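An Open Day at the Felesus Synth Workshop

Clarkthorpe, May 2022

I have been listening to ambient records made on Felesus instruments since I was in school, so when the workshop announced it was opening its doors for a day I booked a place before I had even looked up the trains. Two changes and a long walk uphill from the station, as it happens, and I would do it again tomorrow!

The workshop takes up the ground floor of an old dye works by the river. You come in through the shop (patch cables, sheet music, a rack of secondhand tapes I had to be strict with myself about) and then go down a short corridor to the building room. They took us through in small groups. Mine had a couple of church organists in it, a teenager who knew far more than I did about filters, and a man who had brought his own headphones and kept them around his neck all day.

We began with the Szewczyk, the keyboard most people know them for. It has 36 keys and a long touch strip running above them, and if you slide a finger along the strip while holding a chord the whole sound leans over, like a choir turning its head. I had only ever heard it on recordings, where it sits under layers of reverb. Heard dry, through one plain speaker, it is much rougher and more alive. There is a little grit at the start of every note that I had always assumed was tape noise.

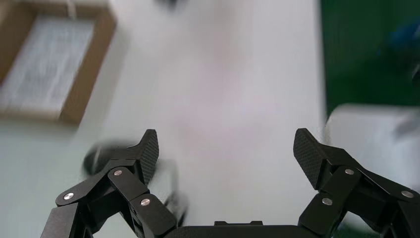 Can visitors play the instruments?

Everything in the listening room is there to be played, for as long as there isn't a line behind you. The units still being built are for looking only, but the builders were happy to stop and talk about them.

I took full advantage of that. The listening room is carpeted on the floor and halfway up the walls, and it has the kind of hush where you start hearing your own coat. There were four setups, each with a keyboard or a box of controls and a pair of headphones, plus one corner with speakers for anybody brave enough. I spent most of my time with the Eruvberg, their newer drone box, and I'm still thinking about it. It has no keys at all. You get eight sliders, each one bringing in a voice, and a big knob in the middle that decides how far those voices wander from each other. With the knob all the way down you have one steady tone. A quarter turn up and it starts to breathe, and past the halfway mark it gets stormy, with beating and rumbling and these bright whistles that come and go on top. I found a spot just under halfway that sounded like a ferry leaving a harbor at night, and I would have stayed there until closing if the teenager hadn't been waiting.

(He was very good on it, by the way. He pulled six of the sliders down and made something almost like a tune from the other two.)

After lunch there was a talk on how the sounds are tuned. I expected to be lost and I wasn't. Much of it was about patience: a new Szewczyk is left switched on for 20 hours before anyone touches the tuning, and then it is checked again the following week. They played us the same chord before and after, and the second one was so much calmer. One of the organists nodded all the way through and asked a question about temperament that went over my head completely.
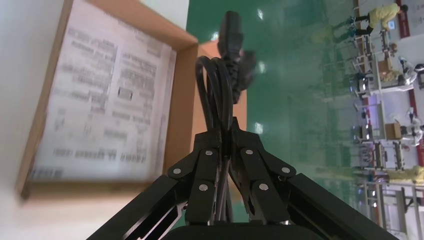

LIVE SETS

The day finished with a concert upstairs, in a long room with tall windows and 90 chairs, all of them taken by the time the lights went down. The set was one unbroken piece for two Szewczyks and an Eruvberg. For the first few minutes I could hardly tell it had started. A low note came up so slowly under the chatter that people stopped talking one row at a time. Then the touch strips came in, very high, sliding past each other, and the drone dropped away underneath and left them hanging there. I closed my eyes for a good part of it. When I opened them it had gotten dark outside and the only light was from the little lamps on the keyboards.

There was an encore too, shorter and warmer, built on an old melody from the first Felesus demo record. That record came out in 2000 and has been out of print for ages, but they had a few copies at the desk on the way out, and one of them came home with me. Side two has a crackle near the end that I've grown fond of already.

Practical notes: the building room gets warm, so wear layers. The café does a very good barley soup and closes well before the concert, so eat early. Bring your own headphones if you are picky. The last train down the valley leaves soon after the encore, and the walk back to the station is quicker than the walk up.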